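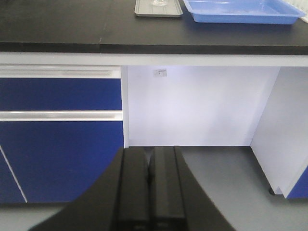
검은 작업대 위 회색 금속 트레이랑 하늘색 플라스틱 트레이

**패드깎는곰**
Husness 레이싱 휠 중고로 들였습니다! 어제 세 시간 내리 달렸는데 패드로는 못 느끼던 뒷바퀴 미끄러지는 감각이 손에 그대로 와요. 페달은 Testex 2페달 세트인데 브레이크가 꽤 묵직해서 좋네요. 혹시 Fenddale 서킷 타보신 분, 포스피드백 몇으로 두세요?

**nalgae77**
오 축하드려요ㅋㅋ 저는 60 정도로 낮춰 씁니다. 연석 밟을 때 손목이 너무 아파서요.

**코너중독**
60은 너무 약하지 않나요? 그러면 앞바퀴 한계가 안 읽히던데. 저는 85에 감쇠만 조금 넣고 Fenddale 179랩 돌았는데 손목 멀쩡합니다. 의자 높이부터 맞춰보세요.

**nalgae77**
음 그건 동의 못 하겠어요. 책상에 클램프로 물려 쓰는 사람은 85면 책상이 같이 흔들려요…

**패드깎는곰**
저도 책상파라 일단 70으로 시작해 볼게요! 9월에 Nair 확장팩 나오면 비 오는 코스도 들어간다던데 벌써 설렙니다.

**두부세단**
Nair는 패드로 해도 재밌어요. 휠 없다고 미루지 마시길. 전 패드로 500시간 넘게 했는데 아직도 새 라인이 보여요.

**코너중독**
그건 인정ㅋㅋ 그래도 빗길은 휠이죠. 곰님 70으로 돌려보고 랩타임 올려주세요!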